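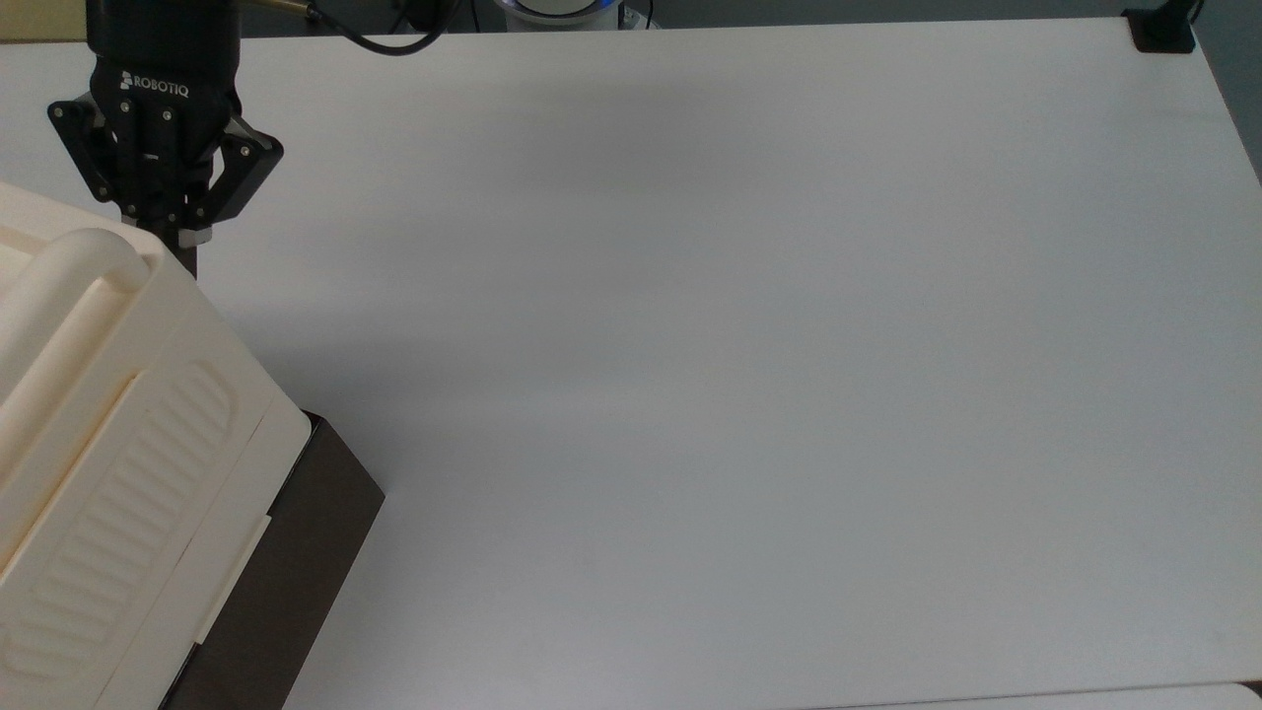 Photo: Annelore Meinecke / Vosach

Cable slack at the wrist – what do you write down?

ameinecke
Our cell checklist says "cable secured" and leaves it there. The cable on ours loops away from the wrist above the Robotiq gripper. I want a number in the sheet before the January review. Suggestions?

vadura_hs
We use a 20 mm minimum gap between cable and any finger linkage, checked at both ends of wrist travel. Checking at home position only tells you about home position.

t_tiedemann
Disagree with a fixed gap. It depends on cable stiffness and on the part. With a handle like that one, the finger pad goes in behind it and the wrist tilts. Write the test instead: full joint range, slow speed, no contact.

vadura_hs
A test without a limit gets signed off by whoever is in a hurry.

t_tiedemann
Then put both in. Our form 676 has a line for each.

ameinecke
Both works for me. How often do you repeat it?

harms_tyyne
After every tool change, and after any edit to the grasp pose. 2 people sign. Also mark the clamp point on the cable with tape so you can see if it creeps.

vadura_hs
Tape, yes. I would drop the second signature for pose edits.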